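Felt table topper: snacks on it, yes or no?

Posted in Home & Hobby, 1 Dec 2018

Graça Ramalho
We have a big table covered in blue felt that was meant for crafts and card games. It is now the snack table. I never voted on this. Chips, pouches, a cardboard box or two, somebody's wooden stick from a project, and whatever else was in a hand when the hand got tired.

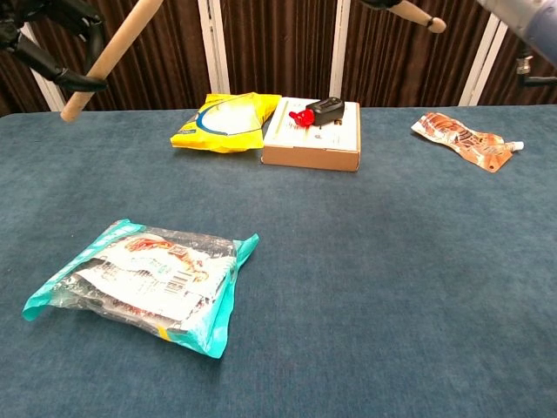 I've already spent 30 dollars on lint rollers and I'd like to stop. Is there a way to live with felt and food in the same room, or do I cover the whole thing in plastic like my aunt's couch? Also, the stick leaves fuzz everywhere or picks it up, I can't tell which. Sanding it didn't help much.

Sebastião Furtado
Had the same setup in Rellham for years. Sealed packages do no harm at all, it's the opened ones that get you. My rule is that anything may sit on the felt until somebody opens it, and then it goes on a tray. Cheap tray, raised edge, done.

For crumbs, don't rub. Vacuum with the brush head, always in the same direction, and then go over it with a barely damp cloth. Greasy spots get cornstarch overnight. I did one in March that I was sure was permanent, and now I have to hunt for it – my wife finds it right away.

As for the stick, bare wood snags. Go over it with fine sandpaper, wipe it down, then rub in a little paste wax and let it sit a day before it goes near the table again. If you sanded and stopped there, you did the boring half.
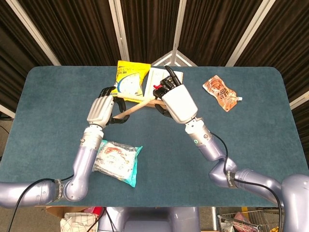

Yellow snack bag at the far edge, orange-and-white pouch off to the right, stick up in the air between two hands.

The pouch is the one I'd watch. Spout caps leak when they lie on their side, and juice in felt is a long weekend.

bilmont1122
just get a wipe clean tablecloth. felt is for pool tables

Graça Ramalho
Tray bought, wax ordered. The tablecloth was put to the household and lost. Will report back on the cornstarch.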